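# Pluksideセル:タグ貼り替え後の再設定手順

最終更新:2024年6月1日

Adilarの実験室に置いているPluksideセルで、タグを貼り替えたとき、または十字ワークやトレイを交換したときに行う作業をまとめた。前の版はHanne Kemppainenが書いたもので、指の締め直しの項と復旧の項を今回書き足している。日常点検だけの場合は「始める前に」と「確認運転」だけ読めばよい。

## 必要なもの

- 六角レンチ一式(指先のボルト用を含む)
- トルクドライバー
- 無水エタノールと糸くずの出ない布
- 予備タグのシート(つや消し紙に印刷したもの)
- 基準カード
- 平らな当て板とピンセット
- 設定用ノートPC

予備タグは必ず保管棚のシートから取る。普通のプリンタで印刷し直したものは、拡大縮小の設定が入って寸法が狂っていることがある。急ぎで印刷した場合は、ノギスで一辺を測ってから使う。

## 始める前に

1. アームを退避位置に移動し、コントローラを保守モードにする。
2. 非常停止ボタンを押し、アームが動かないことをペンダントから確かめる。
3. 作業台の上を空拭きする。黒い天板はほこりが目立つので、このときに継ぎ目も拭いておく。
4. 背面の緑の幕にしわが寄っていたら、上端から引いて伸ばす。
5. ケーブルの取り回しを見る。アームを手で動かしたあとは、ケーブルが台の奥から手前に出てきやすい。

照明は普段の運転時と同じ状態にしておく。窓側のブラインドを開けたまま登録すると、夕方になって検出率が落ちる。昨年の10月にこれで半日つぶした。

## 1. タグを剥がして貼る

古いタグはピンセットで角から起こす。糊が残ったらエタノールを布に含ませて拭き、完全に乾くまで待つ。十字ワークの腕は軽いので、作業中に押さえつけてたわませないこと。当て板の上に置き、腕の根元を持つ。

新しいタグは、向きを合わせてから中央を押さえ、外側へ空気を逃がす。浮きがあると斜めから見たときに角がずれる。貼り終えたら、爪で角を押さえて段差を確かめる。

十字ワークは腕ごとにIDが決まっている。見た目がよく似たタグが並ぶので、貼る前に設定ファイルの一覧とシートの番号を照合する。腕を取り違えると、検出は成功するのに姿勢だけが90度回るという、気づきにくい不具合になる。

トレイの底面のタグと中央の柱のタグも同じ要領で貼る。柱は曲面なので、タグの左右の端が浮きやすい。貼ってから指で一分ほど押さえておく。底面のタグは縁の立ち上がりに触れないように置く。縁にかかるとタグの一辺が持ち上がる。

## 2. 指を点検する

グリッパの指を外した場合、またはワークの保持がずれるようになった場合に行う。どちらにも当てはまらなければ次へ進む。

指先側のボルトに緩みがないか、レンチを軽く当てて見る。緩んでいたらいったん外し、ねじ山と座面の粉を拭いてから締め直す。締付値はセルの扉の内側に貼った表に従う。片方だけ締め直すと開閉の中心がずれるので、両方とも同じ手順で行う。

締めたら保守モードのまま開閉を繰り返し、引っかかりや音がないかを聞く。その後、十字ワークを手で差し入れて弱い力で掴ませ、腕を軽く揺すって滑らないかを確かめる。滑るときは掴む面の汚れを先に疑う。把持力を上げるのは最後の手段にする。

## 3. 基準カードを置く

基準カードはトレイの奥、天板の左寄りに平らに置く。タグが印刷されている側を右に向ける。カードが反っていると全体の座標が傾くので、反りがあれば取り替える。

テープで留める場合は、タグの余白にかからない場所を選ぶ。白い余白も検出に使われる。

カードを置いたあとは台に寄りかからない。トレイは柱が指の真下に来る位置に仮置きし、この時点では細かく合わせなくてよい。

## 4. タグの登録

非常停止を解除し、低速モードで登録プログラムを起動する。画面の指示に従うと、アームが十字ワークを掴んでトレイの上方まで運び、そこで停止する。停止中にソフトが各タグの位置を読み取る。 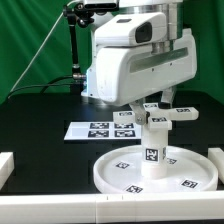

読み取りが終わると、タグごとの再投影誤差が一覧で出る。誤差が大きいものは黄色、検出できなかったものは赤で表示される。赤があるうちは「保存」を押さない。押すと前回の値と混ざったファイルができ、あとで切り分けに時間がかかる。

手前の腕のタグは、アームの姿勢によってカメラから見えにくくなる。赤になった場合は、ペンダントで手首をわずかに回して再読み取りをかける。柱の側面のタグも角度が浅いため、正面のタグほど安定しない。側面のものが黄色で残る程度なら保存して差し支えない。

保存すると、設定フォルダに新しいファイルができる。ファイル名の末尾に作業者のイニシャルを付け、古いファイルは消さずに残す。

## 5. 設定値を確かめる

保存したファイルを開き、次の項目を見る。

| 項目 | 値 | 備考 |
|---|---|---|
| 露光時間 | 2,889 µs | 照明を替えたときのみ変更 |
| 接近開始時の画像行 | 552 | トレイの縁を検出する行 |
| 読み取り回数 | 6 | 減らさないこと |
| 下降速度の段階 | 5 | 確認運転が済むまでは1 |

露光時間は自動に切り替えない。白いトレイと黒い天板が同じ画面に入るため、自動にすると明るさが行き来して、タグの縁がぼやけることがある。Urregoの旧型セルでは自動のまま動かしていたが、あちらは天板が灰色だった。設定を流用しないように。

接近開始時の画像行は、カメラバーの固定を緩めたときだけ取り直す。取り直しの手順は別ページにある。

## 6. 確認運転

1. 下降速度の段階を1にする。
2. 片手を非常停止ボタンに置き、十字ワークを柱の上まで運ばせる。
3. 高さを残して一時停止し、十字の中心と柱の中心が合っているかを横と手前の二方向から見る。
4. 合っていれば下降を続けさせる。柱に触れたところで力の値が急に上がるようなら止める。
5. 問題がなければワークを離し、退避位置に戻す。
6. トレイの向きを少し回し、同じことを繰り返す。

向きを変えた回も通れば、下降速度の段階を戻して通常運転に移る。トレイを回した回だけ失敗する場合は、底面のタグの登録順を疑う。

## うまくいかないとき

**全部のタグが赤になる。** レンズ窓の汚れか、露光設定の読み込み忘れ。ソフトを再起動しても露光は元に戻らないので、設定ファイルを手で読み直す。

**十字がいつも同じ方向にずれる。** 基準カードが動いている。カードを置き直し、手順4からやり直す。トレイを動かして帳尻を合わせないこと。

**ずれる方向が毎回違う。** 掴み方が安定していない。手順2に戻り、掴む面を拭く。それでも直らなければ、指先のボルトをもう一度見る。

**登録中に映像が途切れる。** コネクタの差し込みを確かめる。取付アームのつまみが緩んで、動くたびにケーブルを引いていたことが一度あった。つまみを締め、ケーブルにたるみを持たせて固定する。

**下降の途中で保護停止がかかる。** 停止をリセットする前に、必ずワークと柱の間に隙間があるかを見る。当たったままリセットすると指に力が残る。低速で真上に逃がしてからリセットする。横方向には動かさない。

**保存したはずの値が反映されない。** 運転プログラムが古いファイル名を参照している。参照先は自動では切り替わらない。運転画面の「構成」から選び直す。

## 記録

作業が終わったら、セル横の記録簿に、貼り替えたタグのID、設定ファイル名、確認運転の結果を書く。黄色のまま保存したタグがあれば、それも書いておく。

Brodcombeへトレイを送る場合は、設定ファイルと記録簿の写しを同梱する。向こうの担当はYesenia Villanuevaで、輸送中にタグの角がめくれていることがあるため、到着後に手順1の確認をお願いしている。予備タグのシートも一枚入れておくこと。

余ったタグは保管棚に戻す。剥がした古いタグは、作業台の上に残さず捨てる。台の上に落ちたタグを登録プログラムが拾うと、IDの重複エラーになる。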